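The Long Bench

The Avance hand arrived in Nolville in October, in a box that had once held something else. I had already spent 20 days with the Radebe gripper and I did not want another one to learn.

The Radebe had two flat jaws and a short list of faults. It closed hard or it closed late. On towels it was fine. On anything large and thin it took hold of one layer when I wanted two, and then the fold came out crooked and I wrote the time in the book and started again. By the end it had done 1420 grasps and dropped 37 of them.

Wadby wanted a figure for the Avance by the end of the month. They ran hotel laundries up the coast and they had no interest in how a thing worked.

I bolted the hand on in the morning and gave it pillowcases. It dropped 3 before lunch. I changed the closing force, then changed it back, then lowered the wrist a little so the fingers came in at a slant. My tea went cold on the controller. At four o'clock the light came through the big window and I put the white bedding down next to the grey and ran it again.

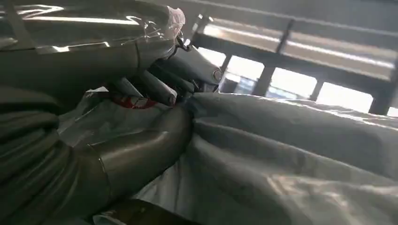
"Which one holds thin cloth better, the jaws or the fingers?"

"The fingers, if they come in low and at an angle. The jaws are quicker on towels."

The woman from Wadby wrote that down on the back of her hand. She asked if she could have it in a letter and I said she could have it when I had run the same number on both. She looked at the book, at the long columns in my handwriting, and did the sum.

"That's weeks," she said.

"Roughly 20 days. It was for the other one."

She put her coat on and stood by the door for a bit, watching the arm. Then she asked where she could get something to eat in Nolville, and I told her the place by the station, and went back to the bench to reset the counter.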